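Closing on White: wrist camera perception and when to trust it
Speaker notes, Chae-won Oh, Perura controls group
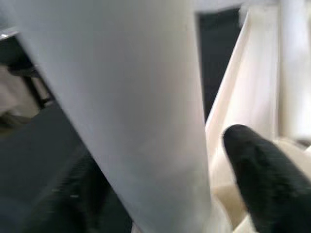

Start with the problem, skip the company intro. They had the company intro in the morning session.

Say: most of what we pick for Gratia is white or close to it. White on white is where our grasp stack used to spend its worst hours. The talk is about the last stretch of a grasp, from the moment the object fills the wrist camera to the moment the fingers touch. I am going to cover what the software sees in that stretch, what it believes, and who gets to decide when to close.

Slide 2. Outline

Leave it up for a few seconds. Don't read it aloud.

Slide 3. The stack as it was

Four processes. Detector on the overhead camera. Planner. Wrist perception. Gripper control. The detector hands a box to the planner, the planner hands a pregrasp pose to the arm, and wrist perception refines the pose on the way in. Gripper control does what it is told.

Point out that the old design had one message going from wrist perception to the planner, and it was a pose with no uncertainty attached. If the fit was bad, the pose was still a pose. The planner had no way of knowing. I wrote that message definition, so I can be rude about it.

Somebody will ask why we didn't use depth at close range. Answer: our wrist sensor stops giving usable depth well before contact. Inside that distance we have a color picture and the arm's own joint readings. Leave it there unless they push.

Slide 4. What goes wrong close up

Talk slowly here. This is the part people who work with overhead cameras don't have a feel for.

Focus. The lens is set for the middle of the approach. At the end, the thing you care about most is soft. Edges spread over many pixels. A gradient threshold tuned at arm's length will lose them.

The fingers. They are always in view and they have the strongest contrast available. Any edge finder with no mask will happily lock onto a black finger and report a very confident line. We had a week of logs where the "object" was tracking the gripper perfectly.

Background of the same color. With a pale cylinder against pale folded material, one side of the cylinder may have a long clean edge against something dark and the other side may have almost nothing. A fold can make a brighter line than the object does.

Shading. On a matte curved surface you get a slow change in tone across the body. It is weak, but it is there, and it turns out to be worth using. More on that on slide 7.

(If running late, drop shading here and pick it up on 7.)

Slide 5. Finger mask

The mask comes from the kinematics. We know the finger opening from the encoder, we know where the camera is bolted, so we project the finger model into the image and throw those pixels away. We grow the mask by a margin that depends on how blurred the finger is at that opening. The near finger needs a bigger margin than the far one.

Mention the calibration trap. The mask is only as good as the camera mount. After a bump the mask shifts and a sliver of finger leaks through. The check we added is simple: at startup, open and close on nothing, compare the predicted mask with the dark pixels that moved, and refuse to run if they disagree by more than 6 pixels. Operators at the Widance cell complained about the extra startup time. It stayed in.

Slide 6. Fitting with one good edge

We used to require two parallel edges to call something a cylinder. That rule threw away a lot of views that a person would have no trouble with.

Now the fitter accepts one strong edge plus a weak hypothesis for the other side. It searches for the second edge at the widths we have in the parts list, and scores each one on three things: gradient along the line, tone difference across the line, and whether the line agrees with the last few poses. Perspective matters at this distance. The two sides of a tube don't look parallel in the image when it is this close to the lens, so the search runs in 3D and projects down. Doing it in the image and correcting afterward was a mistake and cost us a month.

What the fitter sends out now is a pose and a covariance. The covariance is large along the axis, because a plain tube looks the same if you slide along it. It used to pretend otherwise.

Pause for questions if anyone has a hand up. There is usually one about learned models. The short answer is that we run one as a proposal source and it is good at that. It picks the candidate region. The geometric fit decides the numbers that reach the arm.

Slide 7. Shading term

Keep this short. We fit a simple curved-surface shading profile across the body between the two candidate edges. If the profile looks like a flat sheet, we lower the score. This got rid of most of the cases where a fold in the packing was taken for the side of a part.

Limits: it needs a matte surface and light from mostly one side. Glossy parts break it. We turn it off per part in the config, and I would like that to be automatic, and it isn't.

Slide 8. The close decision

This is the center of the talk. If there are only ten minutes left when I get here, skip 9 and 10.

Before: the planner sent "close" when the arm reached the target pose. Timing and geometry only.

After: there is a small state machine in gripper control with four states. Approach, hold, close, back off. The move from approach to close needs two things to be true together. The object's estimated center lies between the fingers with margin on both sides, and the uncertainty across the closing direction is smaller than that margin. We don't care much about uncertainty along the tube, within the length of the finger pad.

If the first is true and the second isn't, we go to hold. In hold the arm stops and wrist perception gets up to 12 more frames with a small sideways motion between them. The motion helps more than the extra frames do. A fold behind the part moves differently from the edge of the part, and the fitter can tell them apart after a few steps.

If hold runs out, back off and replan from the overhead view. Two back-offs on one part and it goes to the operator queue.

Say clearly: hold costs time. The customer will notice. Show them the rate before they find it.

Slide 9. Replay tooling

We could not have tuned any of this on the live cell. Karunaratne is our replay tool. It takes a recorded approach (wrist images, joint states, finger encoder, all on one clock) and runs the current perception code against it, with the close decision in the loop.

The regression set has 889 approaches. Every one was labeled by hand with the frame where closing would have been acceptable, or "never." Two people labeled each and we kept the disagreements in their own folder, which has been the most useful folder we own.

A change to the fitter or the state machine runs against the full set before merge. The report lists early closes, late closes and needless holds separately. Don't let anyone add them into one score. We did that for a while and traded early closes for fewer holds without noticing.

Known gap: replay can't answer the sideways motion question. The recorded arm went where it went. For hold behavior we use recordings made with the motion already in them, and there are fewer of those than I would like.

Slide 10. Things still open

Clock drift between the camera and the arm controller. Small, but at close range it looks like a pose error.

Exposure. A bright patch to one side drags the auto exposure down and the weak edge goes with it. We are trying a fixed exposure for the last stretch, set at the end of approach. Results by November, I hope. Don't promise it.

Soft parts. Everything I said assumes the object keeps its shape when touched.

Slide 11. Contact and code

The message definitions and the state machine are shared with the partner teams. The fitter is not yet. If asked when, say it depends on the cleanup of the parts list format, and take the name of whoever asked.

Have the replay clip of the fold case ready in a second window. Turn the laptop sound off first.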